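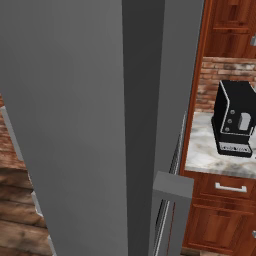 Efraín Montoya
Robotics club coach, Lakcombe Secondary
August 11, 2026

If you've walked past the computer lab on a club afternoon and heard a whole room of teenagers groaning at a coffee machine, that was us, and I'm sorry about the noise! We're in the simulator part of the season, which means our robot lives in a make-believe kitchen with a brick wall behind the counter and (in my opinion) much nicer cupboards than the ones in our staff room.

The kids are getting ready for the Sillaner Challenge, which is a kitchen chores contest for school teams. Everybody works in the same sort of simulated house. You write the program, the arm does the job, and the judges' computer runs it over and over with the furniture shuffled a bit each time. Teams that get through the simulated round are invited to the finals in October, where they get to try it on a real arm. We've never made it that far. Last year we went out in the first round with a program that was very good at opening one particular drawer and hopeless at all the others.

The job this year is to get to the coffee machine and press the button the judges ask for. It sounds easy and I said so at the first meeting, which the kids have been quoting back to me ever since. Our machine has three little round buttons stacked one above the other, all the same grey, and the gripper finger is a big square block of a thing. From the camera on the robot, a good half of what you see is the robot's own arm! The Grade 9s spent a whole session working out how to come in from the side so the arm isn't hiding the very thing it's trying to reach.

We've split into two groups. Team Hodent is doing the driving and steering, so getting the base parked at the counter without clipping the lower cupboards. Team Rengifo has the arm and the buttons. They picked the names themselves and I've given up asking what they mean. There's a bit of friendly blame flying back and forth whenever a run goes wrong (was it parked crooked, or did the arm miss?) and so we now save every run and watch the bad ones together with snacks.

And there are a lot of runs. As of Monday night we'd logged 2304 of them, mostly overnight on the lab computers, with thanks to our IT department for letting us leave them on. The school's power bill is not my department. Our success rate on the top button is up to 90 per cent, and the kids have written 95 on the whiteboard in very large numbers as the target before we send anything in. The bottom button is a sore point and I've been asked not to print that one.

What I've enjoyed most is how picky they've become. In the spring they'd cheer if the arm went anywhere near the counter. Now somebody will stop a replay and say the wrist should have turned sooner, and somebody else will argue, and before I know it we're 30 minutes past home time and there are parents in the parking lot giving me looks. I've promised to be better about that.

A few bits of housekeeping. New members are welcome right up until we submit, and you don't need to know any programming, we'll pair you up with someone who does. If you're joining, bring headphones and your own water bottle, and please leave drinks on the back table and away from the keyboards. Permission forms for the October trip are at the front office even though we haven't qualified yet. I like to be hopeful, and the bus company wants to know early.

Families are invited to drop in on the last club day of the month to watch some runs on the big screen. Bring a coffee from home, as ours still can't make you one.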